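Giving up the second car

September 2018 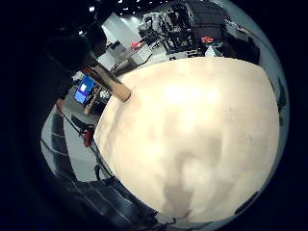 Wooden-looking block, close up.

We sold the second car at the start of the summer, so I've had enough time without it to write something down. A couple of people asked how it was going after my last post and I kept putting off an answer.

The car was a twelve-year-old hatchback that I drove to work and back. The trip is short. My wife takes the other car in the opposite direction, and for years it seemed obvious that we needed both. Then the hatchback failed inspection and the garage on Magalhães Street wanted 900 dollars to get it through. I said I'd think about it, went home, and added up what it had cost us over the previous year. Insurance, tires, gas and one repair came to around 2000 dollars. I sold it as it stood to a man from Draltlow who fixes them up.

Now I take the 32 bus. It stops at the end of our road and goes through Tollby to within two blocks of the office. The ride takes longer than driving did, mostly because of the long loop past the hospital. I leave the house earlier and read on the way. I got through four library books in the first month, and after that I slowed down and started looking out of the window again.

Rain is fine. Heat was worse, since the stop has no shelter on our side and the afternoon bus runs late. The evening schedule is the real problem. After seven there is one bus every 60 minutes, and if you miss it you either wait or walk. I have walked it twice. It's a decent walk as far as the bridge and a bad one after that, with no sidewalk for a long stretch.

Groceries took some sorting out. We used to pick things up whenever one of us was passing a store, and now we do one big shop with a list. We waste less food, although we also run out of milk more often.

Vanderleia Bittencourt from two doors down gave me a lift on the day the buses were off, and I've been watering her tomatoes in return. I hadn't talked to her much before this year.

I don't know how it will go in winter. I've priced a used bike at Trorkitz - they have a few in the back of the shop - but I haven't bought one yet. The brakes on the one I liked need work. I'll go back and look at it again when they've done them.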